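## Mimorar hand-held gripper kit, built as a pair

I bought two of these kits in July to record folding motions for a laundry arm that Dulce Espinoza and I are putting together at the Ochoa workshop. We built both on a bench there over two evenings. The manual is 37 pages and mostly drawings. Read the linkage section twice before you start, as the inner and outer arms go on in a set order and I had to take one side apart again.

Tools needed are a hex driver, small pliers and thread locker, which isn't supplied. The pivot screws want to be snug but not tight. If the jaws don't swing back freely, loosen them a quarter turn. 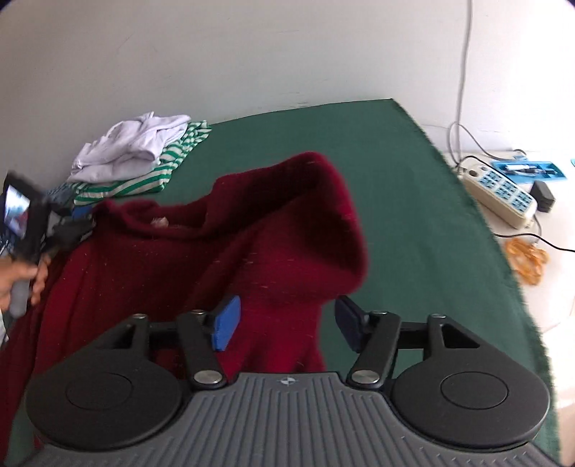 Fabric is harder on a gripper than boxes or cups. Thin T-shirt cotton slides out if you take too small a bite. Knits are easier to hold but they stretch, and the handle gives you very little feel for how hard you are pulling. After a few practice runs I learned to close slowly and lift before moving sideways.

Using one in each hand takes some getting used to. They bump into each other near a collar, and my wrists were sore after an hour. Dulce has smaller hands and found the handle too thick. She wrapped nothing around it and just took more breaks.
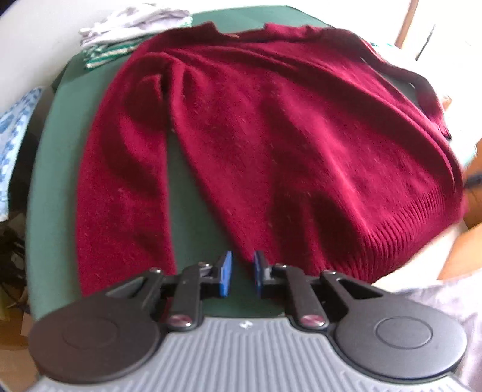

Sleeves are where the kit earns its price. The arms reach far enough ahead of the body that you can see what you are about to grab. With the blue pads open just short of the end of a sleeve, like on the burgundy sweater, I can line up on the cloth without leaning over the table. Dark knits do show every bit of lint, so brush them first if you care how your recordings look.

The pads have held up through more than 2,000 grabs. One screw on my left unit worked loose, and a drop of thread locker fixed it. I asked Mimorar for a spare pad set and got a reply the next morning, but spares only come in full sets.

I'd buy the pair again. I would like a slimmer handle and a better page on the linkage.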